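Greifmodul von Sterkbridge im Leihangebot

Das Referat Automatisierung stellt den Mitgliedseinrichtungen ab dem 29. April 2020 das Greifmodul Sadetti des Anbieters Sterkbridge leihweise zur Verfügung. Die Leihfrist beträgt 90 Tage und kann auf schriftlichen Antrag einmal verlängert werden. Der Schwerpunkt des Angebots liegt auf der Handhabung nachgiebiger Gegenstände wie Tüten und Textilien.

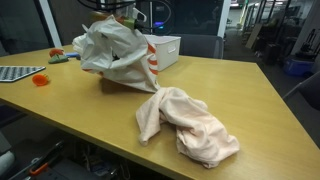
Greifer mit Kunststofftüte und Handtuch auf dem Arbeitstisch.

Zum Lieferumfang gehören 2 Sätze Greiffinger und die Montageteile. Für die Einweisung ist Velimir Zupan zuständig. Anträge nimmt Antigoni Michailidis entgegen; es stehen 13 Module bereit, die Vergabe erfolgt nach Eingang.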